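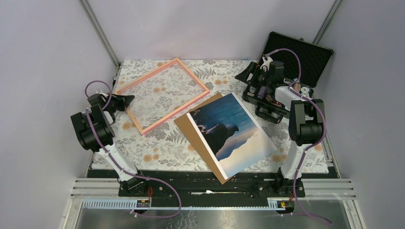 Pomadow Table Linens
Your questions, answered at some length

We get a good many letters and emails, and over the years the same questions have come up often enough that we thought it only kind to gather them in one place. Have a browse, and if yours isn't among them, do write to us. We answer everything, though in September, when everyone seems to redo their kitchen at once, it can take us a few days longer. Last updated March 2020.

What size tablecloth do I need?

Measure the top of your table, length and width, and then decide how far you'd like the cloth to hang over the side. For everyday meals most people are happy with 20 cm or so. For a grander dinner you can go down to 30 cm or even a little more, although anything that reaches the lap of a seated guest tends to get dragged about when they stand up. Once you've settled on a drop, double it and add it to both measurements. A table of 150 by 90 cm with a 20 cm drop wants a cloth of 190 by 130 cm.

If you have an extending table, measure it at the size you use most. A surprising number of our customers buy for Christmas and then spend the rest of the year with folds of cloth around their knees!

I have a round table. Does the same sum work?

It does, and it's easier still. Measure straight across the middle, add twice the drop, and you have the diameter. A square cloth can look lovely on a round table too, with the corners hanging down in points, but do check that the points won't trail on the floor.

What is the difference between your plain cotton and your wipe-clean cloths?

The wipe-clean ones are the same cotton with a clear coating on top. They're what I'd choose for a family with small children, or for anyone who paints, glues or pots up seedlings at the kitchen table (guilty, on all three counts). The plain cotton drapes more softly and irons beautifully, and it feels nicer under your wrists when you're sitting over a long lunch. It will, however, drink up a glass of red wine before you've found the kitchen roll.

We also have the Lasar range, which is linen and cotton mixed. It's heavier than the plain cotton, a bit slubby to the touch, and it hangs very well at the corners.

My wipe-clean cloth has arrived with creases in it. What can I do?

Please don't iron it on the coated side! Lay it over the table in a warm room and leave it overnight, and most of the folds will drop out by themselves. Stubborn ones can be coaxed with a hairdryer on its lowest setting, held well away and kept moving, while you smooth the cloth with your other hand. If you're still losing the battle, turn it face down on a towel, put a second towel over the back, and use a cool iron without steam for a few seconds at a time.

When you put it away, roll it round a cardboard tube – the sort that wrapping paper comes on is ideal – and you won't have to go through all this again.

How should I wash plain cotton?

At 40 degrees, with colours that don't mind each other's company. It may shrink a touch in its first wash, and we allow for that when we cut, so your cloth may seem slightly generous when it's new. Pull it gently square while it's damp, hang it over the line by the middle, and iron it before it's quite dry. Starch is entirely up to you. My mother wouldn't have dreamed of laying a table without it and I haven't owned any for years.

How do I get candle wax out?

Let it harden first. A bag of frozen peas on top will hurry things along. Lift off what you can with the back of a knife, then put brown paper above and below the mark and press with a warm iron, moving to a clean bit of paper as the wax soaks in. Coloured candles sometimes leave a tint behind, and a dab of washing-up liquid before the next wash usually sees to it. This is for plain cotton only. On a coated cloth, let the wax go hard and ease it off with your fingernail.

And turmeric?

Ah. Gopinath Namboodiri, who has been cutting our cloth since we opened in 2000, swears by sunshine. Rinse the stain in cold water, rub in a little soap, wash as normal, and then hang the cloth outside in the brightest spot you have. It may take more than one sunny day, and I wouldn't try it with a dark pattern that could fade.

Can I put hot dishes straight on the cloth?

Please use a mat, whichever cloth you have. The coating on the wipe-clean ones can soften and mark, and plain cotton won't do much to protect the wood beneath it. If you have a polished table you're fond of, our Drostico underlay is a felt layer that goes under the cloth and can be trimmed with ordinary scissors. It also quietens the clatter of plates, which I hadn't thought about until we had one at home.

Will a patterned cloth match my plates?

Patterned plates on a patterned cloth can be charming, so don't let anyone talk you out of it. What helps is having one colour that turns up in both, and a difference in size between the two patterns: a small sprig on the china, say, and something bigger on the table. If you're unsure, order a sample and leave it under your breakfast things for a week.

How wide is the fabric if I buy by the metre?

All our plain cottons are 112 cm wide. For a broader table you'll need to join two lengths, and it looks much better to have one full width down the centre with a narrow strip either side than a seam running through the middle. Order a little extra for matching the pattern. The Jang stripe is the most forgiving to join, and the large florals the least, so if you're new to sewing you may like to start there.

Can you hem it for me?

Gladly. Ehab Abou Zeid does all our hemming, with mitred corners unless you tell us otherwise. Please wait until you're quite certain of your measurements, as we can't take back anything cut or sewn to order.

What if I change my mind about a ready-made cloth?

You have 21 days from the day it reaches you to send it back, unwashed and in its original wrapper. Pop the order slip in with it, and please ask the post office for proof of posting.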